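Plastic Bags, One Kitchen and a Lot of Sorting: my project report
Last updated October 6, 2018

So this is the write-up of my waste project, which I did for the second year of the Home and Environment course at Leltumdale. The question I started with was a really simple one: how much of the rubbish in an ordinary kitchen is soft plastic, and can you cut it down without making everybody in the house miserable? I picked soft plastic (bags, wrappers, film, that crinkly stuff round multipacks) because it's the bit I never know what to do with at home — it goes in one bin in one town and a different bin ten minutes down the road.

I had a budget of 58 pounds and used most of it on bin liners, rubber gloves and a second-hand set of kitchen scales made by Skodo. The scales only go up to 2000 grams, which sounds like plenty, and for plastic bags it's miles more than you need. A bag weighs next to nothing! My first few readings were all zero. In the end I saved the bags up and weighed them in bundles, which I should have thought of at the start.

The kitchen was the same one all the way through, in a house in Perkcombe. It's a nice kitchen to work in, with cream cabinets that have fancy carved fronts, and a white tiled floor that shows every single crumb. I did most of the sorting on that floor. I know the proper way is on a table at waist height, and my back agrees, but the floor gave me more space to spread out and it was easy to mop afterwards.

My method went like this. Anything made of soft plastic was kept back and not put in the bin. When there was enough of it I got it all out, gave each piece a shake, and sorted it into clear, printed and "mixed", meaning it had paper or foil stuck to it. Clear bags with a coloured stripe or a bit of print gave me a proper headache. Are they clear or are they printed? I changed my mind twice and then had to go back and redo the first lot.

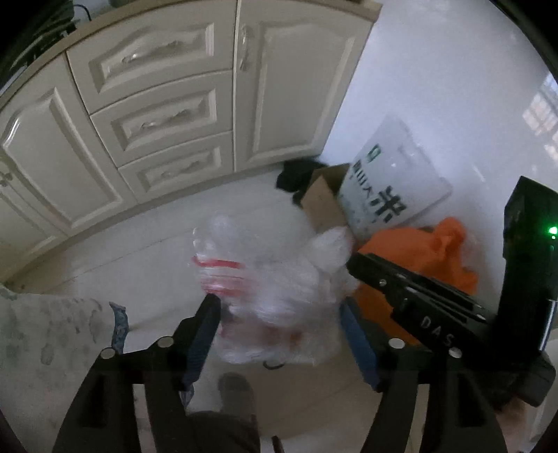
One reader of my first draft wrote in the margin that the stripy ones should have gone down as printed from day one, as it's the ink that matters and the amount of it makes no difference. The same person wanted to know why I hadn't kept the bread bags separate, when in their house those get used again for sandwiches and hardly count as waste at all.

Both fair points, and I've taken the first one on board. Everything with any ink on it is now in the printed column. The bread bags I've left where they were, partly out of stubbornness and partly as I'd already weighed them with everything else and couldn't pull them apart again.

On to the results. Over the whole of July I logged 91 pieces of soft plastic, and the lot of them together came to 200 grams. I was honestly a bit let down when I saw that figure, having pictured a mountain. It looked like a mountain on the floor! But weight is the wrong way to think about it, because a bag that's been scrunched up springs open again as soon as you let go, and a bin full of them is mainly air. If I did this again I'd measure how much room they take up. You could do that with a bucket, pressing the bags down the same way each time and marking the level on the inside.

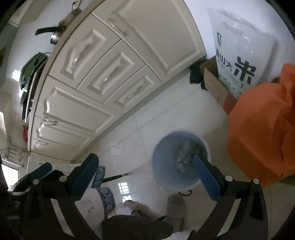 I'd want to try it with a few different sizes as well, to see if the pressing makes the numbers jump about. A smaller container would probably be better for film and a bigger one for carrier bags.

The second half of the project was the cutting down. I tried loose vegetables, cloth bags and buying rice in a big sack. Loose vegetables were the easy win. The cloth bags worked when they were hanging on the back of the door and didn't work at all when they were in a drawer, as they got forgotten every time. The rice was a bit of a flop. It did save on packets, but the sack took up half a cupboard and I spilled it everywhere.

I also tested a folding bag drier called the Tsuji, a sort of little rack you hang rinsed bags on. I liked it, though it fell over if you put anything heavy on one side, and it took up space by the sink that was needed for actual washing up. I'd give it a maybe.

Things I'd change next time: weigh in bundles from the start, settle the categories before touching any rubbish, and wear the gloves (I stopped bothering and regretted it when I got to the chicken wrapping). I'd also like to run it in winter, when people buy different food. My full table of weights is in the appendix, with the redone first lot marked with a star.

Questions about this report? Contact the Leltumdale course office | © 2018 Leltumdale student projects | Back to top

This site uses cookies to remember your settings. By carrying on you agree to this.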